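Cooks and tasters wanted for home recipe trial, Uvuscombe and villages

Posted 13 October 2025

We're after home cooks. Not chefs, not people with a blog. People who get tea on the table most nights and have opinions about it.

Vomdale Community Kitchen is putting together a cookbook of everyday suppers from families in and around Uvuscombe. 178 recipes sent in so far, which is lovely, but half of them say things like "flour, enough" and "cook till done". They need testing in real kitchens before the book goes to print in April.

What you'd be doing

Cooking 11 recipes over the winter, at home, on your own hob. Follow the recipe exactly as written even if you think it's wrong (then tell us it's wrong). Fill in a one page form for each. How long it really took, what you had to guess, whether anyone asked for seconds. Scruffy handwriting fine. Gravy on the form also fine.

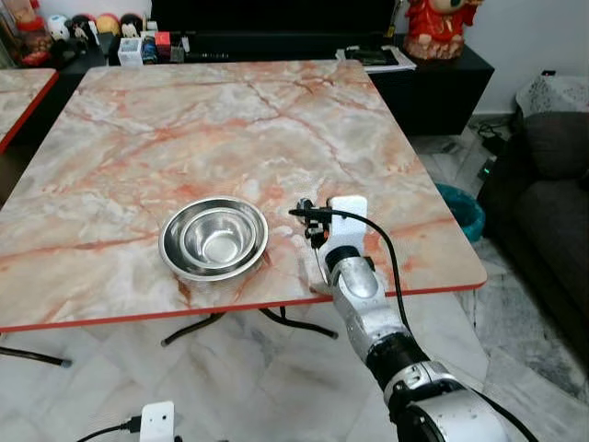 Shopping is paid back up to £162 in total, keep your receipts please, no receipt no money, sorry. Anything over that is down to you so have a look at the fish recipes before you say yes to them. We can't pay for your time.

Who we want

Anyone over 18 with a working cooker. Beginners very welcome, we're short of them. Someone who has never made a white sauce is more use to us than someone who's made hundreds. Also short of: people cooking for one, people with small children, anyone without an oven. If you have a food allergy say so at the start and we'll sort your list to suit.

You don't need scales. Lots of the recipes are in cups and spoons anyway, and part of the job is finding out if that works when everybodys cups are different.
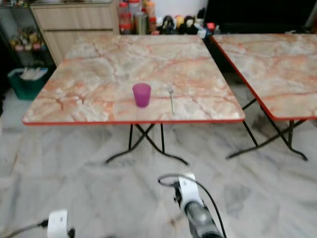

Bouzid, recipe testing, Vomdale Community Kitchen

Tasters as well. If you can't cook or don't fancy it, there are tasting evenings at the hall in Testness, small portions, score sheet, cup of tea. No payment for those but you do get fed. Bring a tub for leftovers.

How to put your name down

Drop a note through the kitchen door or ring the hall and leave a message. We need:
- your name and a phone number
- how many you usually cook for
- what sort of cooker (gas, electric, one ring in a caravan, whatever)
- anything you won't or can't eat
- one dish you make without looking it up

Last one isn't a test, we're just nosy.

First batch of recipes goes out as soon as we've got enough names. You pick up your envelope from the hall, or we can post it if your out past Testness. Print run is 2,000 and every tester gets a copy plus their name in the back, unless you'd rather not, tick the box.

Sent us a recipe already? You can still test, just not your own.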